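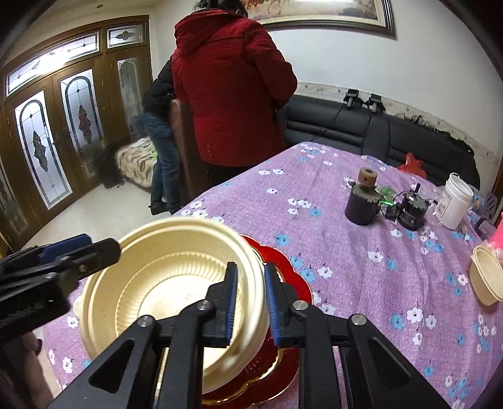
Household Automation: A Review of the Year
Sun 29 November
Posted by Randi Viklund

Readers of this page have asked whether a machine can yet clear a table in an ordinary home. My position remains that it can do so in part, under supervision, and at a pace few families would accept.

Disposable bowls continue to be a useful test. A plastic rim bends when it is pinched, and a bowl resting on a plate must be lifted without dragging the plate along. Firm dishes are easier. In April, the Kirwood trial reported 556 attempts at stacking and clearing, with up to 9 dishes on the table at once. Results were good on bare surfaces and noticeably weaker on tablecloths, where the fabric moved with the dish.

Saludo has taken a narrower approach and limits its system to six kinds of tableware. I consider this sensible. Mususance has announced a broader product — laundry, dishes and floors — but has not yet published its results.

I do not recommend a purchase at this time. Wiping the table afterward is a separate matter and will be covered in a later post.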